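Chapter 7
Toy Rotation: What We Are Told and What We Can Show

By Nazanin Nouri
Posted in May

Parents who ask for help with a messy playroom are nearly always given the same advice. Box up most of the toys, leave a few out, and swap them every week or two. The child will play longer, fight less and use more imagination. The advice turns up in parenting magazines, in preschool handbooks and on the sides of storage bins, and it is usually given with great confidence.

I gave it myself for years. I ran the two-year-old room at a child care center in Irnville, and every other Friday's worth of planning time went into hauling bins up and down a flight of stairs. It seemed to work. I now think I was in a poor position to know, and much of this chapter is about why.

7.1 Three claims that travel together

When people say that rotation works, they may mean that a child with fewer toys in reach will stay with each one longer. They may mean that a toy put away for a while will seem new when it comes back. Or they may mean that both of these, kept up over months, make a child better at paying attention in general.

The first claim is the easiest to test, and it has the most going for it. Put a toddler in a room with four toys and then, another day, in a room with sixteen, and you can time what happens. But think about what is being timed. A child with four toys has fewer places to go. If she spends longer with the stacking rings, we have learned something about the room. Whether we have learned anything about the quality of her play is a separate matter, and the stopwatch can't settle it.

The second claim is plain common sense, and I have no quarrel with it. Things we haven't seen for a while are more interesting than things we saw this morning. How long the interest lasts is less clear. In my old room a returning toy was popular until snack.

The third claim is the one that sells bins. I have not found good support for it, and you should be careful with anyone who slides from the first claim to the third without stopping.

7.2 The Nalstead notes

A group of home day cares in Nalstead kept play notes over one winter, and their notes are often passed around at training days as proof. There were 82 children. The adults wrote down what each child was doing at set points in the morning, which came to 1,365 entries by spring. The homes that rotated their toys reported longer play and fewer squabbles.

Those are a lot of entries, and it is easy to be impressed by them. Before you are, ask who wrote them. The adults had chosen whether to rotate. They had carried the boxes. They knew what was supposed to happen, and they also decided when one stretch of play had ended and another had begun. If a boy puts down a truck, looks out the window and picks the truck up again, is that one stretch or two? A tired person who believes in the method may well say one.

The homes that rotated were different in other ways, too. They had more storage, which often means more space, and several had a second adult in the mornings. Any of these could cut down on squabbles. The notes don't let us pull them apart.

None of this shows that rotation fails. It shows that the Nalstead notes can't tell us much, and that a bigger pile of the same kind of notes wouldn't either.

7.3 Costs that get left out

Omid Hashemi, who taught the room next to mine, kept everything out on low shelves all year. He had a simple complaint about my system: his children knew where things were. A girl who wanted to finish a game on a new day could walk to the right shelf and get on with it. In my room the pieces might be in the basement.

Long projects suffer under rotation, and so do favorites. A child who loves one doll will not thank you for making it seem fresh. There is also the adult's time. I once worked out that I was giving 60 minutes to each swap, and I could have spent that hour on the floor with the children.

And then there is money. Families who start out wanting fewer toys sometimes end up buying a "rotation set." One sold by a Stolia shop when I was drafting this chapter was priced at 300 dollars, bins included. A family could throw a sheet over half the shelf for nothing.

7.4 What to look for as you read

In the sections that follow, keep a short list beside you. Who was watching the children? Did they know which rooms were rotating? What counted as play? How long did anyone keep looking after the first few days? Most of the claims you will meet leave at least two of these blank.
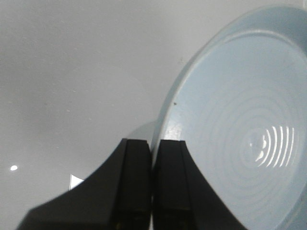
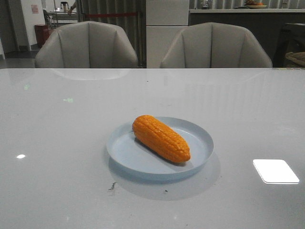 Corn on a round blue plate.
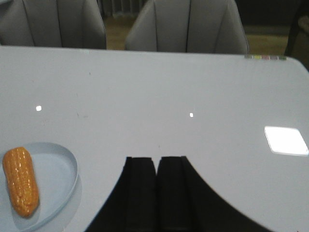
Should a family with a crowded playroom try toy rotation?

They can try it for a few weeks, using boxes they already own, and stop if it is a nuisance. Fewer toys on the floor will make cleanup quicker. There is no good reason to expect it to change how well the child pays attention at school, and favorites should stay out.

Comments (3)

M. Salehi, 9:40 a.m.
I teach from this chapter and my students get cross with it every term. They have all just bought bins. Could 7.2 say more about how the notes should have been taken?

bluebarnmom
We rotate and my son really does play longer with his trains. I know, I know, I'm the one holding the clock. Still doing it.

Nazanin Nouri, 4:15 p.m.
To M. Salehi: yes, the next version will have a page on using an outside watcher who hasn't been told which rooms rotate. It's hard to arrange in a home day care, where the toy boxes tend to be stacked in the hall.

Contact the author | Copyright Nazanin Nouri | Back to top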